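Jistside Desk Mat, Charcoal

Home / Office / Desk Accessories / Mats

In stock. Usually leaves our warehouse the next working day.

The Jistside is a wool-blend felt desk mat with a cork backing. It gives you a softer surface for your wrists and keyboard and stops cups and keys marking the desktop. Benard has sold it since the first Jistside range and the felt now comes from Mühlbauer, who also supply the matching drawer liners.

Width: 700 mm
Depth: 360 mm
Thickness: 4 mm
Backing: natural cork
Edge: stitched, rounded corners
Colours: charcoal, oat, moss
Guarantee: 36 months

The mat is sent rolled in a cardboard tube. Lay it cork side down and leave it overnight with a few books on the corners. Some curl at the short ends is normal on the first day.

Optical mice work on the felt without a separate pad. If yours has a very low sensitivity setting you may want to raise it a little.

Cleaning
Brush or vacuum with a soft head. Blot spills straight away with a dry cloth. Do not machine wash, tumble dry or iron. For grease marks we sell Prokonine felt cleaner in a spray bottle, which should be tested on a corner first.

Also bought with this item
Jistside drawer liner, pack of 6
Jistside cable tray, short

Returns
Unused mats can be sent back in the original tube. Samples of all three colours are free on request.

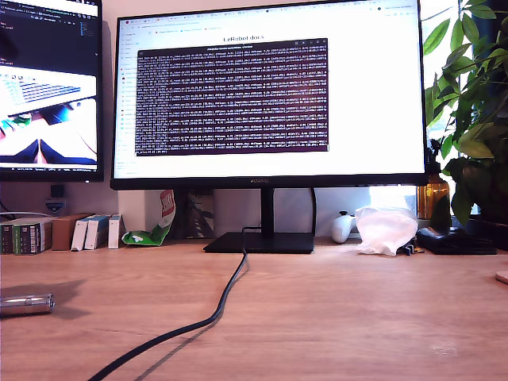 Measure your desk from the front edge back to whatever stands behind the keyboard before you order. Monitor stands vary a good deal in how much room they take. A slim neck on a flat rectangular base, like the one under this black Huawei screen, can sit on the back of the mat, and the felt will keep a pressed outline for a while if you move it. Stands with splayed feet are better left on the bare desktop. If your space is shallower than the mat, it can be trimmed along the back with a sharp knife and a steel rule, but trimmed mats cannot be returned.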